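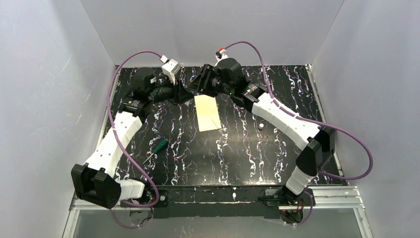

About Irnen

Irnen makes and fits tabletops with a marbled look for homes, offices and small shops. We started with 2 people in a rented unit and now have a team of 9, with a showroom at the front and the workshop behind it.

Dark tops are what most customers ask us for. Our black range comes in gloss or satin, with veining in white, gray, lavender or pale purple. Every order begins with a sample you can take home and look at in your own light — colors shift a lot between a north window and a kitchen lamp.

We cut to any length up to 100 inches. Longer runs are made in two pieces and joined on site. Edges can be square or rounded, and we can match an existing top if you bring us an offcut.

Fitting is done by our own staff. We remove the old top if you want us to, and leave you a care sheet for the new one. Gloss surfaces need a soft cloth and mild soap, nothing rougher.

The showroom is at 93 Tromeck Road and opens at 9 a.m. It closes for the first half of July. Parking is behind the building.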